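Toy library: block sets back on loan

The wooden block sets are back on the shelf at the Pevbridge toy library after being away for sorting in August. Viktória Gulyás went through every tub, matched the colours and set aside the pieces that were too chipped to lend. Families who had their names down have been contacted, and anyone else can borrow a set from 22/10/2024.

Each set goes out for two weeks in a drawstring bag with a card listing what should be inside. Please check the card before you bring the bag back — stray pieces from home turn up in our tubs more often than you'd think.

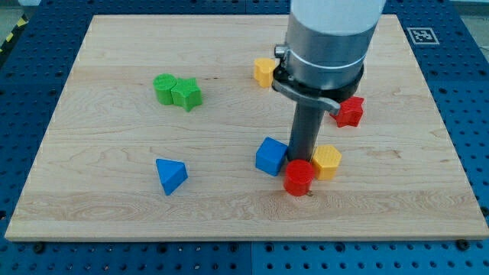
Coloured blocks on a wooden board, with a green cylinder and star side by side.

Tímea Antal is looking for shallow trays and flat boards for the play mornings at Sarnell Hall. Little ones find the shapes easier to stand up on a firm surface than on the carpet, and a board can be carried to the sink and wiped down afterwards. Offcuts are fine if the edges have been sanded.

Drop them at the front desk or leave a note for Tímea in the blue folder. Odd blocks found behind the couch are welcome too.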